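**Fumside, June 13, 2019**

# Walline brings robot arms to its Gasville packing hall, with no job losses

Walline, the mail-order parts supplier, has started using robot arms on the night shift at its Gasville packing hall. The arms take over the job of moving small parts between bins and packing stations, which until May was done entirely by hand.

The company employs 117 people at Gasville. All of them keep their jobs and their present rates of pay. Contracts for the 55 people who work on the packing benches have been rewritten to cover the new duties, and the changes were agreed with staff before the first arm was switched on.

Three benches have been converted. At each one, an arm lifts parts out of a bin and sets them down for the packer, who checks the order, wraps it and sends it on. The packer can stop the arm at any time with a button on the bench. Nobody is expected to work within reach of a moving arm, and the walkways in the hall have been marked out again to keep the two apart.

"People here were reaching into bins all night, and by the end of a shift their shoulders knew it," said Evdokia Raptis, operations manager at Gasville. "We asked which part of the job they would give up first and that was the answer, from nearly everyone. They also told us what they wanted to keep. Packers like to see an order through to the end, so that stays with them."

The arms were set up by the automation firm Østergaard, which worked through each bench layout in computer simulation before anything was fitted. Packers sat in on those sessions. Several of their suggestions were taken up, among them a lower bench height and a change to the side from which bins are brought in.

The work has not been without its snags. Thin, flat parts in plastic sleeves are still hard for the grippers and have been left with the hand-packing team for now. Walline expects to look at this again once the new benches have settled down. Small batches and returned goods will also go on being handled by people.

For staff, the biggest change is in how the shift is made up. Each packer on a converted bench now spends part of the night on order checks and part on looking after the arm – refilling bins, clearing a dropped part, logging a fault. To date 83 employees have taken the training for this, including some from the day shift and from goods-in. Training is done in paid hours and is open to anyone who asks for it.

"I had packers tell me they didn't want to be minding a machine," Ms Raptis said. "That was fair. So they rotate, and if someone would sooner stay on a hand bench, we have hand benches. There is plenty of work on them."

Walline will review the three benches with staff and with Østergaard before deciding whether to convert any more. Speed, faults and reported strain injuries will all be looked at, and the results will be shared with everyone on site. No date has been set for a decision.

**Contact:** Press office, Walline, Fumside. Requests to visit the Gasville hall should be sent in writing, and visitors will need to wear safety shoes.

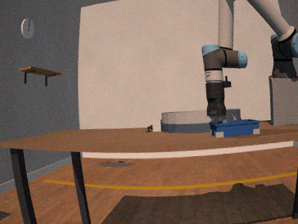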